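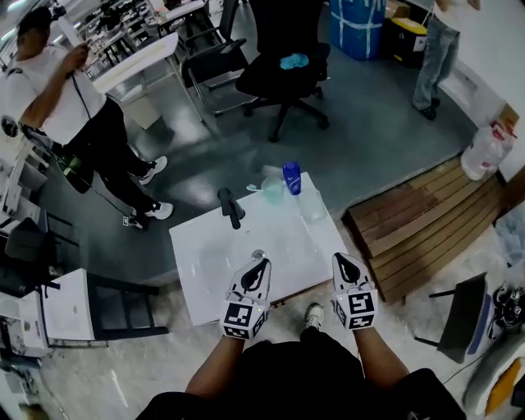

The diary arm of the study was designed to test whether people who record what they drink during the working day report the same total as people who are asked to recall it in the evening. Earlier work at the Udby site found that recall gave lower totals than the diary, but the two methods had been used on different groups, and the gap could have come from the groups themselves. In the present study every participant completed both, on separate days, with the order assigned by the Misard scheduling sheet.

Drinks were recorded in milliliters. Participants were told to count water, tea, coffee, juice and soft drinks, and to leave out soup and milk eaten with cereal. Each entry had four fields: time, type of drink, vessel, and volume left in the vessel when it was next refilled or put away. The fourth field was added after the pilot, in which partly finished drinks were entered as full ones. A drink carried over from one hour to the next was assigned to the hour in which it was started. We considered splitting such drinks evenly across hours, as Vasić does, but this requires an end time, and end times were missing in too many of the pilot diaries to be usable.

Forms were collected at the end of each day and checked for blank fields before the participant left. The last forms from Stomgate were received on 29th June. Entries that named a vessel but no volume were filled in from the vessel table (Section 3.3). Entries with neither were dropped. Brodie Cartwright recoded all free-text entries from the paper forms, and a second coder repeated the work on every fifth form; disagreements were settled by going back to the participant where this was possible.

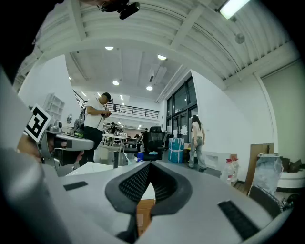
### 3.3 Vessel volumes

Volume per entry depends heavily on what the person drank from. Bottles are the easier case, as most carry a printed volume and the participant can copy it down. Cups are harder. They are rarely filled to the brim, and a cup holding ice contains less liquid than its level suggests. We used a standard value of 500 ml for any bottle entered without a volume and 125 ml for a small cup. Large cups and mugs without a volume were measured on site with the participant's own fill level, using tap water and a measuring jug with 5 ml marks.

Refills present a second problem. A bottle topped up before it is empty may be entered as two full bottles, which inflates the diary total. Where two entries for the same bottle were less than 80 minutes apart and the remaining volume was blank, the first was treated as half drunk. The rule is crude. We ran the main comparison again with all such entries left at full volume, and the direction of the result did not change - the diary total remained above the recall total at both sites.

Shared drinks were rare and were entered only by the person who poured them. Drinks left standing on a work surface at the end of the day were recorded by their remaining volume, with the level read at eye height and the vessel on a flat surface.
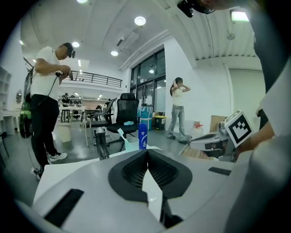
**Figure 2.** Bottle and cup on a white table, Stomgate site.

Cups with a straw were coded in the same way as open cups. There is some evidence that a straw changes the size of each sip, but our unit of analysis is the vessel, and sip size has no effect on the total once the remaining volume is known. Cups with lids were coded separately because the level could not always be read from the side, and participants were asked to remove the lid before making the entry. Compliance with this request was not checked.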